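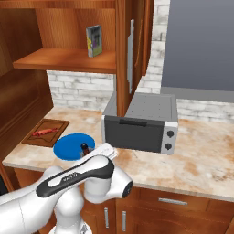

Mirkow kitchen, simulated: gripper close in beside the bottle in the blue bowl, with the upper cabinet door open.

Good Practice Gallery, 20th January

We love this set! It goes with the Clesari house rules for kitchen runs, and Paloma Thibodeaux picked the views herself from 2,028 saved scenes.

Rule 4 is our favorite – know where every open door is before the arm moves, and plan the way out as well as the way in. Rule 5: slow down near anything with a narrow neck. Both apply in simulation exactly as they do on a real counter.

The full rules are on the Minow page, comments welcome until the end of January.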